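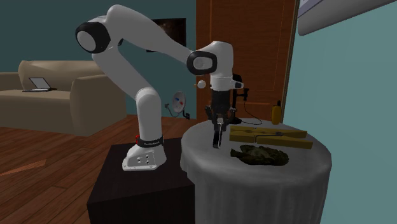

Practice table in the simulated living room, gripper pointing straight down, clothespin and fish within reach.

Workshop tips: teaching an arm by remote control

If you've just set up the Broko simulator at home, you're in for a treat! Driving the arm yourself and watching it learn from your runs is the most fun I've had at a desk in years. A few things that have helped me:

Start with the clothespin. It's big and it lies flat, so you can concentrate on your hands. Save the fish for later - it's low and flat, and you have to bring the fingers down very close to the tablecloth.

Turn the wrist before you go down. Line the fingers up across the long side of the clothespin while you're still well above it, then drop straight. Twisting at the bottom gives you a messy run, and the arm will happily learn the mess too.

Watch the tall things. A narrow bottle at the back of the table is easy to forget when you swing over to the right. I lift first, then travel.

Go slower than feels natural, but don't stop dead. Long pauses get copied. If you need to think (I often do), think before you press record.

Keep 2 folders, one for clean runs and one for fumbles. I had 1,055 runs by November and kept 959 of them, and the training went so much better once the bad ones were out of the way.

Move the items a little between runs. Nudge the clothespin, turn the fish, slide the bottle over. My first Gararari set had everything in the same spot every time, and the arm was lost as soon as I shifted anything.

Rest your elbow! A folded towel under your forearm steadies the controller wonderfully - any old hand towel will do.

Next up on this page: handing the controls over halfway through a grasp.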